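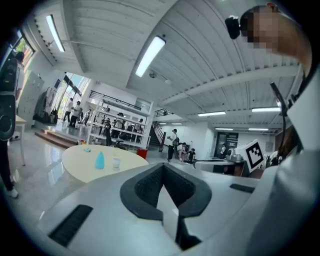

*Fig. 1. The hand-held gripper, with the oval table (bottle, glass) and the shelving farther back.*

# Can it clear a table yet?

Project report, 14/06/2021
Written up by me (Shazia Hayat), with Anderson Assunção on the number parts

I picked this project because I hate clearing tables. My aunt runs a breakfast place called Undetti, I've worked mornings there for two years, and I wanted to know how long until a machine does the worst part of my job. So that's my question: can a machine clear a small table of ordinary stuff, today, without a person stepping in? Anderson wanted to do warehouse picking instead, and we argued for a week, and then he gave in (thanks, Anderson!).

## What we mean by a chore

We had to pin this down early because everything we read used the word differently. For us a chore is done when you could walk away from it. If somebody has to stand there and catch the glass, it isn't done, even if the glass ends up in the right place. Our advisor thought that was harsh. Maybe, but it's how my aunt would judge it.

We settled on three objects for the main runs: a plastic bottle, a drinking glass, and something small and flat. The flat thing changed a couple of times before we stuck with a folded cloth. The job is to get all of them off the table and into a bin or onto a shelf.

## How we did it

There are two ways of doing the task in this report. In the first, a person holds the gripper and does the chore with it, so all the deciding and aiming is done by a human but the only "hand" allowed is the jaws. In the second, the arm does it with a program trained on the first kind of run. We called the program Brerkum. There's no reason for the name, it was on a sticker on Anderson's laptop and it stuck.

I like the hand-held part more than I expected to. You find out in one morning how much your fingers do that you never notice! The pads are rubber with a fine texture on them, they come together at a narrow point, and that's it, that's your whole hand. No palm, no pinky to steady the bottom of a glass. My first tries were awful and I've been carrying four plates at a time since high school.

We did 90 runs on the arm in all. The hand-held ones we kept going with until we had 1,172, most of them done in March when the building was quiet and we could leave our stuff set up overnight.

## What happened

**Bottle.** The easy one. Standing up, it was fine nearly every time. Lying down it rolled, and the arm would go to where the bottle used to be and close on nothing, very confidently. We ended up rooting for it.

**Glass.** Clear glass is a pain. In daylight with the big doors behind it, the program would lose the rim and go for the shadow or the reflection. Anderson put a strip of tape on one glass and things got a lot better, which I think is cheating and he thinks is engineering. We report those runs separately. We broke 2 glasses, both my fault, both in the hand-held runs, so the machine can feel good about that.

**Flat thing.** Bad. The jaws want something to go on either side of, and a folded cloth lying on a tabletop doesn't offer much. A person would slide it to the edge and pinch it there. When I did that in the hand-held runs, the program picked up the sliding but not the stopping, and sent the cloth onto the floor. I guess technically the table was clear.

Out of the 90 arm runs, 40 finished with everything off the table and in the right place and nobody touching anything. That's counting with my aunt's rule. I was ready for worse, if I'm being fair to it.

## Stuff that surprised me

Speed! I'd assumed a machine would be slow but steady, and it was slow, but it was also slow in odd places. It would zip over to the bottle and then sort of hover and think. People pause too, but before they reach, so you don't notice.

The table mattered more than I would have guessed. We tried one oval table and one square one. The round edges threw off the sliding move, and we hadn't planned for that, so the split between the two tables isn't even and I wouldn't lean on it too much.

Also, other people. The room is shared, and people walk through or stand by the shelves, and runs with a lot going on in the background came out worse. We never set that up as a proper comparison. We should have. A breakfast place is nothing but people walking past.

## So, is my job safe?

For now, yes. Anderson read a lot about shop-floor work for the background section (see Appendix B, the Grostholm notes) and his take is that a place where the same box comes to the same spot all day is a totally different problem from a table where someone has left half a pancake under a napkin. I agree with him there. We didn't test food at all, or stacked plates, or anything wet.

If we get the room again in the fall I want to do:

- the flat object only, lots of different ones (cards, cloths, a phone, a menu)
- the same three objects with people walking past on purpose
- taped vs. untaped glasses, properly, to settle the argument

Anderson wants to redo the bottle lying down. He's already written half the script, it's in the shared folder under Fukuda, please don't rename it again.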